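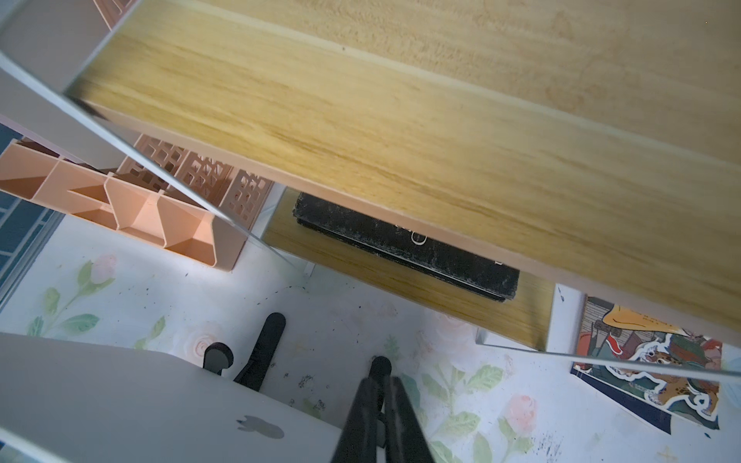

Desk task, seen from the gripper. Pink organizer on the left, shelf across the top.

Posting notes from our summer robotics club, 30 July 2020. We've been on the same project all July and I keep getting asked what the kids do all day. Thread.

The task is called desk tidy. Two arms, one tabletop, an organizer, a small two-level shelf, some books and boards. The arms have to pick things up and put them where they belong. Students drive the arms by hand first, we record it, then a model gets trained on the recordings.

We have 21 students in teams. Each team owns one piece of the task for the week. Team Prunel has books. Team Onitz has anything flat. The team names come from a random word list and they stuck.

Recordings so far: 1636. Kept after review: 700. The rest got thrown out for bumps, drops, wrong start position, or somebody saying "wait, wait" and letting go of the controls.

The review is the part they complain about most. Two students watch every recording and both have to say keep. If they disagree it goes in a third folder and we look at it together on Thursday. The third folder is long.

Wrist views are hard for beginners. Big things up close take over the picture and you lose track of where you are. We tell new drivers to find the fingertips first, then the edge of the shelf, then move.

We argued for two days over the tablecloth. One team wanted plain gray. I said keep the roses. If the model only works on a gray table it isn't much use on anybody's desk. We may run both in the fall and compare.
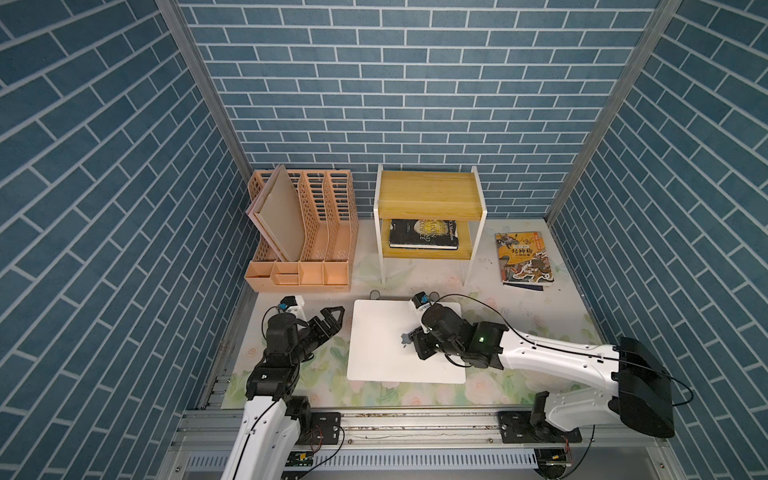
The full station from the front. Both arms out over the table, boards in the organizer, one book on the shelf and one beside it.

Biggest problem with two arms is the middle. Each driver thinks the middle is theirs. Prisex, our scheduling script, now gives the middle to one arm at a time and beeps at the other one. It's 10 lines longer than it should be but it works.

Second problem is thin objects. A board lying flat gives a gripper almost nothing to grab. Onitz tried pushing it to the table edge, tipping it with one finger, and pinching a corner. Pinching the corner had the best numbers. Pushing was faster but ended on the floor a lot.

Books are easier than boards, as long as the spine faces the arm. A paperback bends when you squeeze it. Prunel turned the grip force down and lost fewer of them after that – still some.

Somebody asked if they read the books. One student did start The Moon and Sixpence during a long upload. She says it's slow but okay.

Next week is the Stojanović round, our end-of-summer demo. Every team gets the same layout, one warmup, then three scored runs with the trained model and no hands on the controls. Points for placing, points off for knocking anything over.

I expect the books to go fine and the boards to be rough. Families can watch by video link, sent out by email. Check your spam folder, last year half of them ended up there.

If you run a club and want our review checklist, reply and I'll send it. It's one page. The students wrote it and I only fixed the spelling.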